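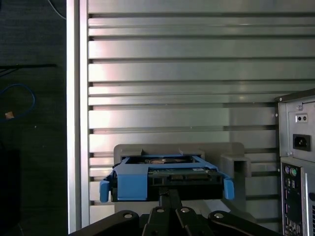 What does a small computer refurbisher need to budget for before it buys a robot?

The arm and gripper are one line in the budget. A shop also has to plan for fixtures, guarding, wiring, software, spare fingers, staff training and the weeks when the station is being set up and turns out very little work.

Sketo, the computer reuse company in Strachan, has approved $162,000 for two robot stations that will take apart used desktop computers. The money was included in the spending plan the company adopted in July. The first station is due to be ordered this quarter, and the second will be ordered only if the first passes a set of tests written into the purchase agreement.

The stations will handle the early steps of disassembly, mainly pulling hard drives and their plastic carriers, unplugging cables and lifting out power supplies. People will continue to do the inspection, data wiping and repair work.

Operations manager Puspita Chin said the company started looking at equipment after it signed a contract to process 4,000 desktops from a group of school districts. The machines come in mixed lots, with several case designs on the same pallet.

"If they were all one model, we would have an easier time and a shorter list of things to buy," Chin said. "Mixed lots are what we get, so mixed lots are what we have to budget for."

The arms will be leased. Sketo will buy the grippers outright from Truver, along with a set of replacement fingers for each one. Chin said the company compared leasing and buying over the expected life of the contract and found little difference in total cost. Leasing was chosen for the arms to keep more cash on hand during setup. Fingers are treated as a supply item, like drill bits, and have their own line in the operating budget.

The largest single item after the arms is integration, meaning the work of getting the arm, gripper, cameras and bench to operate together. Sketo has hired the integration firm Skuvik for that job under a fixed-price agreement. Changes requested after the design is signed off will be billed separately, and a reserve has been set aside to pay for them.

Adi Subramaniam, the Skuvik engineer assigned to the project, said first-time buyers tend to spend too much time comparing arms and too little on what goes around them.

"They will ask me about reach and payload, and those are fair questions," Subramaniam said. "Then I ask how the computer is going to be held still while a drive comes out of it, and there's no budget line for that."

He said desktop cases are hard to plan for. Release tabs are in different places from one design to the next, wires hang across the parts that need to come out, and a drive cage can leave little room beside it for a gripper. He recommended that Sketo pay for trial work on several kinds of cases before agreeing on a final bench layout.

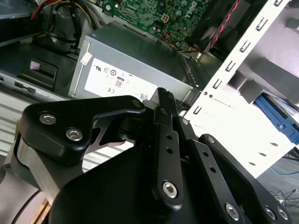
Gripper at an open desktop case, with the power supply behind it and the drive bay cage at right.

Setup of the first station is scheduled to take 19 weeks from the date of the order. The schedule includes delivery, bench construction, electrical work, software setup and operator training, followed by a trial period on real stock. Chin said the company will keep its manual benches fully staffed through the whole schedule, and the wages are counted as part of the project.

"We didn't want to promise the school contract on the back of a machine that isn't bolted down yet," she said.

The purchase agreement lists the conditions the first station must meet before the second is ordered. It must remove drives from each case design on an agreed list without damage to the connectors. It must stop safely when a part does not come free. An operator must be able to change the fingers and restart the station without calling Skuvik. The vendor and the buyer will run the tests together, and both will sign the results.

Damage to parts was a sticking point in the talks. Sketo resells working drives and power supplies, so a cracked carrier or bent connector comes straight out of its income. The final agreement gives Sketo the right to hold back the last payment until the damage rate during the trial matches what its own bench staff achieve. The company spent the spring recording that rate by hand so there would be a number to compare against.

Electrical work will be paid for by Sketo and is outside the Skuvik agreement. The building has enough power for the first station on its present panel. A new circuit will be needed for the second, and Chin said that cost is already in the plan. Floor space was also checked. Two storage racks will be moved to the receiving area to open up a lane for carts.

No layoffs are planned. Bench technicians were asked to apply for the operator jobs, and those selected will train with Skuvik during setup. Their pay rate will go up when the first station is accepted. Chin said the company expects to move other bench workers to testing and repair, where it has a backlog.

Yearly costs after installation will include the arm lease, a software support agreement, fingers and other wear parts, and a service visit. Sketo has budgeted for the support agreement through the end of the school contract and will decide after that whether to renew it.

Subramaniam advised other shops of the same size to request a quote for the yearly costs along with the purchase price, and to ask who owns the programs written for their parts. Sketo's agreement gives it a copy of every program made for its stations and the right to have another firm change them.

The company will review spending on the project at the end of each month. If the first station does not pass its tests, the money for the second will go back to the general equipment fund.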